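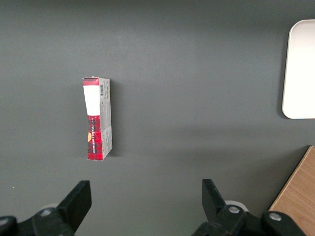
Aberto por: Vutness

Chamado 676 – célula Pludora, turno da tarde. O braço parou duas vezes com o erro 564 (tempo de pega excedido). Reiniciar o controlador não resolve.
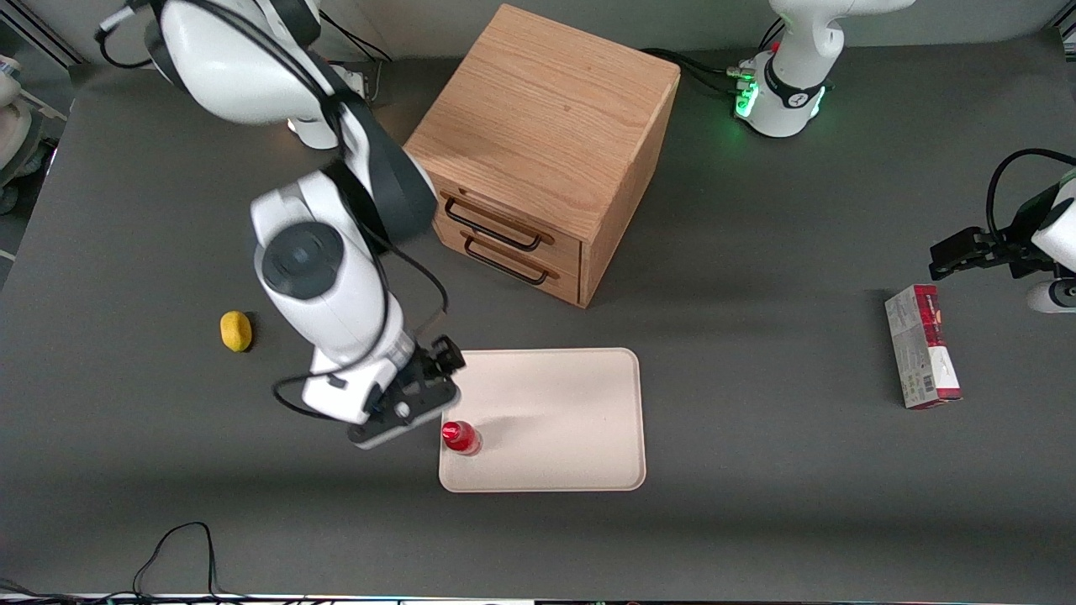
A fila de exceções passou para os operadores em novembro, sem revisão do posto. Quem antes separava à mão agora confirma pegas na tela e só entra na célula com parada. Itens pequenos, como o frasco vermelho na bandeja bege, ficam no perfil 2; caixas, no perfil 6. A troca de perfil ainda é manual – pedimos acesso para o turno, sem depender da Mollah.

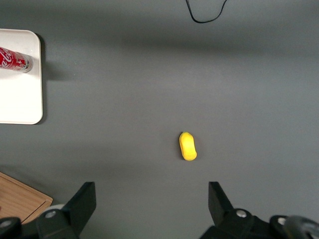 Item amarelo entre os dedos abertos da garra.

Status: aguardando Mollah.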